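Taltolside Family Days Group
Minutes of the July planning meeting

Present: Ailbhe Ó Súilleabháin (chair), Heloísa Rangel (minutes), plus the usual crowd from the Dalholm side and two new parents, who were warmly welcomed and promptly given jobs.
Apologies: the Esteves family, away at the coast.

Meeting opened at 6:30 p.m.

1. Last meeting
Minutes accepted with one fix: the puppet workshop was for ages 4 and up, not 6 and up. Heloísa will correct the copy on the website.

2. Puppet workshop
What a great afternoon! All 17 places went and there was a waiting list, so we would love to run it again before school starts. Parents said the best part was the little show at the end, when the kids performed for each other – please can we leave more time for it. Glue ran short. Ailbhe has ordered more, and the bigger bottles this time.

Agreed: second workshop in August, same room, same price. Families on the waiting list get first pick.

3. Clillar Park outdoor play
The big item of the evening. The theater company has said yes to an outdoor show at Clillar Park and everybody is thrilled. It is a funny, noisy version of a folk tale with plenty of singing along, and it runs a little under an hour, so even the wigglers should make it through.

Start time was discussed at length. The choice was between 2 p.m. and 4 p.m. Two o'clock clashes with naps and is the hottest part of the day, so 4 p.m. won easily.

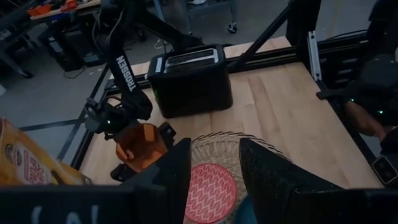
Seating will be on the grass, with families bringing their own blankets. We will keep the left side near the path clear for strollers and wheelchairs, and there will be a row of chairs at the back for grandparents. If it rains we move into the Dalholm hall, which the company has already looked at and likes.

Agreed: Heloísa to confirm the hall as backup and put the rain plan on the flyer.

4. Library scavenger hunt
Ailbhe tried the new clues on her nephews and they raced through them, so two of the clues will be made harder. The map looks fantastic. There was a lovely idea from one of the new parents to do a picture-only version for kids who aren't reading yet, and she has offered to draw it. Yes please!

5. Train trip
Still waiting to hear about the group fare. Carried over.

6. Any other business
– The lost sun hat from the June picnic is still in the office (blue, toddler size).
– Could anyone with a spare pop-up tent let Ailbhe know before the park show.
– Request for a teen event this fall. Lots of interest, with board games and a movie night both mentioned. Bring ideas next time.

Next meeting in August, same place, 6:30 p.m. Kids welcome as always.

Meeting closed at 7:50 p.m.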